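The Tidying Robot Wants a Subscription. It Should Want a Better Demo First.

Home robots have been two years away for as long as I have been writing about household gear, and every spring somebody moves the sign down the road. This spring it was Celtow, which has started taking deposits for a tabletop helper named Sadenholm. You put it on a counter or a table, you show it what goes where, and it puts things away. The list of things it puts away is short: toys, fruit, small kitchen items, craft supplies. The basket, the bowl or the bin you supply yourself.

The pitch comes with a number. Celtow claims a 97 percent success rate on "everyday tidying tasks." I have read that line many times now and I still don't know what it means. Is a task one object or a whole table? Who set the table up? If the gripper drops a plum and picks it up again, is that one success, or a failure and a success? I wrote to ask. The reply thanked me for my interest and repeated the number.

Suppose it's true, and suppose a task is one object. My kitchen table at six in the evening has 40 things on it that belong somewhere else, and I know that because I counted them for this column. At 97 percent, the robot gets one of them wrong on an ordinary night, and now and then two or three. Wrong could mean a crayon left where it was. It could also mean a glass on the floor. The brochure treats those as the same three percent.

I'm told I am being unfair, that a person makes mistakes too. Sure. But when my kid misses the basket, he knows he missed it, or at least he hears about it. What I want from a machine in my house is some sign that it can tell a finished job from an unfinished one, and the sales material is very quiet on that point.

Then there's the money. The deposit is 100 dollars, refundable, fine. The unit price has not been announced, which ought to bother people more than it does. What has been announced is the plan: after the first 6 months you pay monthly for "skill updates." So a robot that has learned to put away fruit may need a paid update to learn to put away spoons. We went through this with printers and with doorbells, and I don't recall anybody being happier at the end of it.

I did get a look at the work. Celtow has a training outfit, Tripathi, that runs its practice sessions in an office park in Pratgate, and in June they let a handful of writers come by and take away material from the day. I expected more mess. I had pictured something like a family kitchen, with mail and a sticky jar and somebody's homework. The practice I saw was done on white tabletops against pale walls, with one or two objects at a time. It was tidy before the tidying began.

I don't say this to be mean. You have to start somewhere, and an orange basket on a white table is a sensible place to start. Anyone who has taught a small child to pour starts with water and a plastic cup. But nobody sells you the child's catering services the same week.

Look at how little there is to deal with.

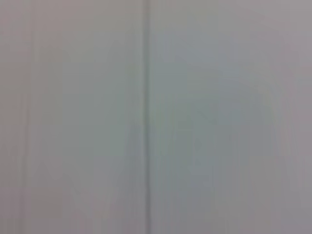
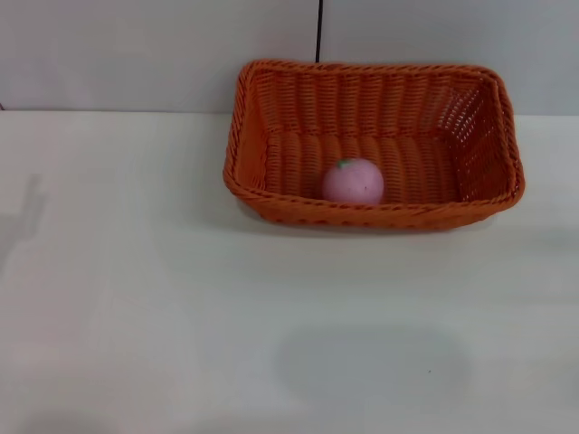
My table doesn't offer that kind of help. The fruit bowl is brown and sits on a brown placemat, half under a newspaper. The light comes in low through one window until dinner and then from a lamp with a yellow bulb. A robot that knows what to do with one soft, bright thing in one open basket has learned something real, and I'd like to know how much of it survives the trip to my house. That is a question with an answer. You could send ten units to ten homes for a month and publish what happened, dropped plums included.

Celtow says home trials are "planned." Deposits, though, are open now.

The people I met in Pratgate were patient and good at what they do. They start over with a care I couldn't keep up past lunch. I came away thinking more of them and less of the brochure. Their work looked slow, the way hard things are slow, and the company is selling it as if it were done.

There are buyers for whom even a limited version would be worth having. If you can't bend or grip well, a machine that reliably clears one side of one table might earn its spot. I'd want Celtow to say plainly that it does that one job, name a price for it, and drop the family-of-five photography. I would also want the skills it ships with to keep working when the monthly payments stop. The terms don't promise that. They say features "may vary by plan status," and you should read that sentence twice before you type in a card number.

So my advice for now is to keep the 100 dollars. If the home trials happen and the results get published with the failures left in, I'll go back and look again, and I'll bring my own fruit bowl.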